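Part-time Alterations and Mending Assistant
Fuchs Mending Room, Flerkberg
20 hours a week, evenings and some weekends by agreement

We are looking for a part-time assistant to join our alterations and mending room in Flerkberg. The post is open from December and is permanent after a trial period. You would be working with a small team of 6, most of us part-time, in a ground-floor workroom behind the shop.

About the work

Most of what comes in is ordinary clothing. Pants to shorten, zippers to replace, linings that have given way under the arm, coats with worn pockets. We also take curtains, cushion covers and the occasional costume from the Ivska theater group, who tend to bring everything in the same week.

You would be doing:

Hems by hand and by machine
Zipper and button replacement
Patching and darning on knits and wovens
Pinning and marking at fittings, with help to start with
Writing up tickets at the counter when the front desk is busy
Pressing finished items and bagging them for pickup

Tickets are written by hand and then entered in Tokon, our order system. It is slow but not difficult, and we will show you how it works in your first week. Every item gets a ticket number pinned inside before it leaves the counter. Please take this seriously. We handle 500 items in a busy month and a coat without a number can take an afternoon to sort out.

What we are asking for

You should be able to sew a straight seam on a domestic or industrial machine and do a blind hem by hand that lies flat. We do not ask for a certificate. People have come to us from dressmaking courses, from factory work and from years of sewing at home, and all of that is fine.

You will need to be comfortable talking to customers. Some of them are upset about a garment they have had for a long time, and some want a thing done that can't be done for the price. You would not be left to handle the difficult ones alone at first.

The work involves sitting for long periods and some lifting — bags of curtains are heavier than they look. The workroom has a step at the back door but the shop entrance is level.

Experience with leather, fur or bridal work is useful but we do very little of it.

The sewing test
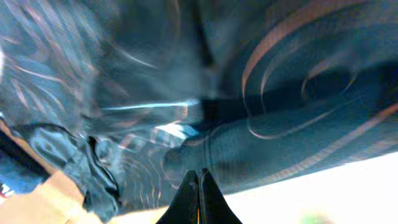

Everyone we invite in does a short paid sewing test, which takes a morning. You will be given a plain hem, a zipper to put in and one piece of patterned fabric to join so that the pattern carries across the seam. The last one is where most people slow down. Straight stripes are manageable, but curved lines like the salmon-orange ones on the dark teal-blue fabric take more pinning, and we would prefer you took the extra time over it. Bring your own thimble and small scissors if you have favorites. Everything else is here.

Pay and hours

Pay is hourly, according to experience, and we will give you the rate before you come in for the test. Shifts are 5 hours long, four a week. Thursday is our late evening and everyone takes a turn at it. You get paid vacation and a discount on alterations to your own clothes, plus thread at cost.

How to apply

Write a page or less telling us what you have sewn and where you learned. Photos of finished work are welcome, inside and outside of the garment if possible. Drop it off at the counter marked for Ayten Erdem, or hand it to anyone at the front desk. Ayten runs the workroom and reads all the applications herself.

You are welcome to stop in and look around before you apply — mornings are quieter.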